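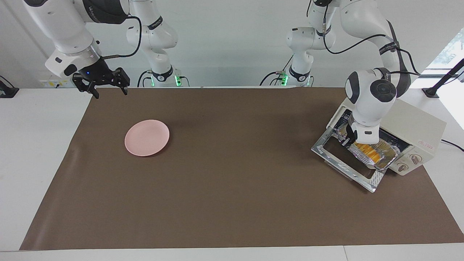

Toaster oven with the door folded down and a foil tray of food on the rack, Sostwood test kitchen.

Gustier: Everyday Cooking in Small Ovens
Progress report to the Lanton Fund
Submitted July 12, 2023

Purpose of this report

This report sets out the work carried out under the Gustier grant since the previous report, records the changes agreed with the Fund in that time and describes the work planned up to November. Spending is reported separately on the Fund's own form and is mentioned in this document only where it affects the programme of work.

Background

Gustier supports people who have moved into supported flats at Sostwood and who cook without a full-sized cooker. The flats are fitted with a sink, a refrigerator and a length of worktop. A compact toaster oven is lent to each tenant who asks for one. Most printed recipes assume a larger oven and a baking tin that will not pass through the door of a small one, and tenants told us at the outset that they had given up on the oven after one or two disappointing meals. The grant pays for a tested set of recipes, a printed card for each, and a short course of cooking sessions.

Recipe testing

The recipe set stands at 36 dishes, as proposed in the original application. All have now been cooked at least once in the test kitchen, and the majority have been through a second trial with amended quantities. Dishes were dropped where they needed a hob as well as an oven, or where the ingredients could not be bought at the shops within walking distance of the flats. Replacements were found for each of these, chiefly among the vegetable dishes.

Foil trays have been adopted as the standard container for the baked recipes. They were not in the application, which had assumed enamel dishes. The enamel dishes bought for the first trials were heavy to lift from the rack when full, and two of the three sizes left too little clearance at the back of the oven. The foil trays are cheap and easily replaced, although they bend when lifted from one end. The cards therefore tell the reader to let the tray stand for a few minutes with the oven door open, and then to slide it on to a board with both hands protected. We have asked tenants to rinse and reuse the trays where they can.

Arrangement of the food in the tray has proved to matter more than we had expected. Pieces cut to an even size and set out in rows coloured more evenly in our trials than pieces tipped in together. Cutting instructions have been rewritten accordingly, with a drawing of the finished size in place of a measurement. A brushed glaze is offered as an option on several cards and is added towards the end of cooking – when it went on at the start it caught on the edges of the tray.

Cooking times remain the least settled part of the work. The loan ovens differ from one another by several minutes on the same dish, including ovens of the same model. Each card now gives a shortest time, a description of how the food should look when ready, and an instruction to check before adding more. For poultry and minced meat the card also asks the cook to check that the centre is hot and the juices run clear.

Use of the worktop

The flats have limited surface space, and the position of the oven came up repeatedly in the first round of home visits. A front-opening door that folds down takes up a good deal of worktop when it is open, and in several flats the oven had been pushed so close to the edge that the door projected beyond it. The guidance sheet now asks tenants to open the door fully before choosing a position, to leave the clearance stated in the manufacturer's instructions at the sides and rear, and to keep a space free on which a hot tray can be set down. The sheet has been reissued with the revised wording to every tenant who has an oven on loan.

Oven loans

Under the grant 20 ovens were purchased. All have been tested for electrical safety and entered in the loan register. Demand was slow in the opening weeks and then rose sharply once the sessions began, and there is now a short waiting list. Ovens returned at the end of a tenancy are cleaned, tested again and lent out to the next household on the list. One was returned with a cracked glass door and has been withdrawn.

Cooking sessions

Sessions are held in the shared kitchen at Sostwood and are limited to small groups, so that each person prepares a complete tray to take home. Attendance has been steady, with the strongest interest in the sessions on potatoes and root vegetables. The session on fish was poorly attended and will be offered once more under a different title before a decision is made about keeping it.

Tenants asked for more dishes that provide a second meal the following day. Six cards have been amended to include storage and reheating advice.

Exchange with Riihimäki

The partner project in Riihimäki has sent comments on the first half of the recipe set, having cooked the dishes with student households. Their remarks on salt and on portion size have been adopted in most cases. They also suggested a plainer layout for the cards, with the oven temperature printed in the top corner – this has been passed to the designer. Their comments on the second half are expected shortly.

Printing

The Fund agreed to move the print date so that the cooking times could be checked again. The order will be for 400 sets, as budgeted. Paper costs have risen since the application was made, and we propose to meet the difference from the sum set aside for enamel dishes, which will not now be spent in full. We should be grateful for the Fund's written consent to this transfer.

Work planned to November

The second trials will be finished first, followed by a final check of cooking times on a selection of the loan ovens. Proofs of the cards will be read with a group of tenants before the order is placed. Delivery is planned for November, with distribution to the flats starting in the same month. A further round of home visits will look at how the ovens are being kept and cleaned, and the findings will be included in the next report.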